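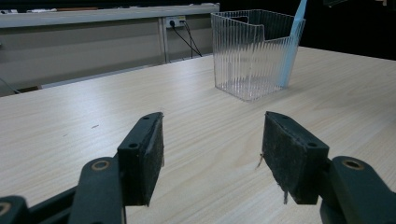 Oiling a pale table: worth it or leave alone?

mossybucket
Bought a light wood table for the kitchen from a shop clearing out in Cidley and I can't decide whether to oil it. The grain is lovely and I'm scared of turning it orange! My sister's went the colour of marmalade after one coat of Jikivov (the clear one, supposedly). Anyone done this and kept it pale?

gatepost_20
Don't oil it. I did mine in February and I've regretted it ever since. Everything pale goes yellow in the end, but oil gets you there overnight. Hard wax with a bit of white in it is what you want.

tansyandrye
Disagree with gatepost, sorry. Kelemen do a raw wood oil and mine's been fine through two kids and a lot of beetroot. You have to sand properly first though, up to 400 grit, and wipe off every last bit or it goes sticky. Mine's similar to this one: 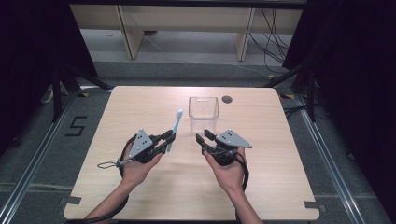
Pale top, rounded corners, light blue toothbrush

gatepost_20
400 is far too fine for oil, it won't soak in. Stop well before that.

tansyandrye
Well it soaked into mine! Took ages to dry, I'll give you that.

mossybucket
Oh dear, I've already bought the 400. What about the rings from mugs, do they come out? There's one near the end that's driving me up the wall.

oldkettle
Try bicarb and a drop of water on a soft toothbrush, going with the grain. Wipe, let it dry, have another look before you do it again. Don't use the whitening paste, it's gritty and you'll end up with a dull patch. If it's a black ring that's a different job and bicarb won't shift it. 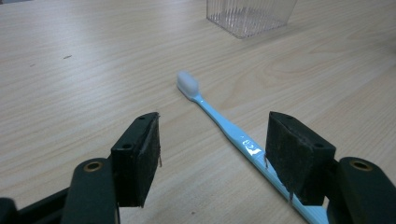 White bristles, wavy grain

gatepost_20
Agree with kettle for once. Would still test it underneath first.

lorrywren
There's a long thread on the Brorkumlow board about white wax, 2,837 replies last time I looked, and over 1,000 of them are people arguing about lint. The first couple of pages are useful.

mossybucket
Ha, thank you all. I'm going to do the underside with the Kelemen on one half and wax on the other and see which I hate less. Does the wax smell much? The kitchen window's painted shut.

gatepost_20
It does a bit. Do it in the garden if you can get it through the door.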